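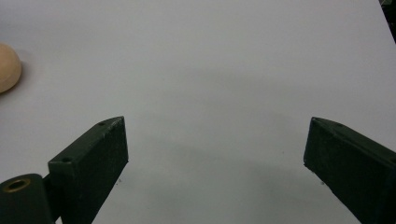
Open evening at the Bisemgate workshop: I had a go with the grippers

Dec 5, 2021

I went along to the Javden open evening expecting to stand at the back with a paper cup of coffee and watch a robot do something clever behind a rope. Instead I'd been in the door maybe five minutes when Eirlys Nicholas put a gripper in my hand and told me to get on with it. So my notes from the first half hour are terrible, and I'm sorry, but I was busy!

If you haven't been out to Bisemgate lately, Javden has the long brick building past the old feed store, the one with the green door. They've been in there since February and most of us in Evdale have driven past it plenty of times without knowing what went on inside. What goes on is that they teach robot arms to do small jobs with their hands, the fiddly sort of thing you do in a kitchen or at a packing bench. Picking up, putting down, turning over, passing across.

The way they do it surprised me. I had pictured somebody typing. There is some typing, over by the window, but a lot of the day goes to people holding a gripper by the handle and doing the job themselves while a camera on the tool records what the jaws are up to. You squeeze, the jaws come together. You let go, they open. The recording gets used later to show an arm how it's done. Eirlys runs that side of things and she has clearly explained it to a lot of people, because she gave me the whole business in the time it took me to get my coat off.

"Don't think about the camera," she said. "Just do it the way you'd do it." Then she stood there and watched me do it, so I thought about the camera the entire time.

I was slow. I want that on the record before anybody else from the visit writes in. The jaws open wider than you expect and the tips are narrower than you expect, and my first few tries I came in much too high and closed on nothing at all. You also can't feel what you're holding the way you can with fingers. There's a bit of give in the handle and the rest you have to judge by eye. By the end I could pick a thing up and set it down somewhere near where I meant to, and I was absurdly pleased with myself.

Ieuan Samuel, who many of you will know from the hardware counter, was a natural at it. He did his turn without a word, handed the tool back, and asked whether the jaws came off for cleaning. (They do. Then he wanted to know what size of screw, and I lost him for a good while after that.)

They had 56 of us through over the course of the evening, in small groups, and each group got the same three stops. First was the table where you try the hand-held tools. Second was the arm itself, behind a low barrier, running through a sorting job it had been trained on. Third was a talk from Meinir Bowen in the back room with chairs, and very welcome chairs they were.

The arm was slower than I'd imagined. It would go out, hover, seem to think it over, and come down. When it missed it backed off and had another try, and people in my group started murmuring encouragement at it like it was a toddler on a balance beam. A boy of nine or so near the front kept up a running commentary and I'd have been happy to have him do the whole tour. It missed twice while we were watching and got there in the end both times. Nafula Lema was at the controls with her hand close to the stop button, and she told us it has good days and bad days and that a change in the lights is enough to put it off. Somebody asked if she could make it wave. She could, and that got the only applause of the night!

Meinir's talk was short and I liked it. She said a single job, done by hand and recorded, might need 400 goes before she'd call it a decent set, and that they want lots of different people doing it, left-handers included, because everyone reaches for things differently. She also said the dull recordings matter, the ones with the jaws open and moving across a bare bit of table on the way to somewhere. My sister asked if they threw out the clumsy ones. Some of them, said Meinir, but fewer than you'd think, and then she very kindly didn't look at me.

There were questions afterward and they went on longer than the talk. The one everyone wanted to ask was about jobs, and Wyn Prosser asked it. His family has the Prosser bakery, so he has people on a packing line and a real interest in the answer. Meinir told him plainly that nothing in the building was ready to pack a box of rolls and she wouldn't want to guess when it would be. Wyn said he'd hold her to that. They were still at it by the coats when I left, in a friendly way, and he'd brought two trays of buns along for the tea table, so I don't think there's any bad blood.

Other things people asked: does it run all night (no, they switch off and go home), is it noisy (a bit of a hum, you stop noticing), can the school come and see it (yes, and Eirlys has already been in touch with them), and would it fold a fitted sheet. That last one got a long sigh from all three of the Javden people at once.

A couple of small grumbles from me. The parking is bad, the lane is pitch dark by five, and the sign points you to the wrong end of the building. I followed it, and so did the two cars behind me, and we all had to back out past one another. And it would have been nice to have longer at the first table. By the time I'd gotten the hang of the thing there was a line behind me and I had to hand it over.

I did sneak back for a second turn while the last group was in with Meinir. Eirlys let me have the tool for a few more minutes and showed me how to bring it in low and keep my wrist still, and it went a good deal better. She says the trick is to slow down just before you close the jaws. I'd been doing the reverse and snapping at everything like a turtle.

They're planning another open evening in February, same place, with room for 80 this time if they can get the side room cleared out. It's free, but put your name down ahead so they can sort out the groups. There's a sheet at the library and another on the counter at Prosser's. Wear something with sleeves you can push up, and bring a flashlight for the lane.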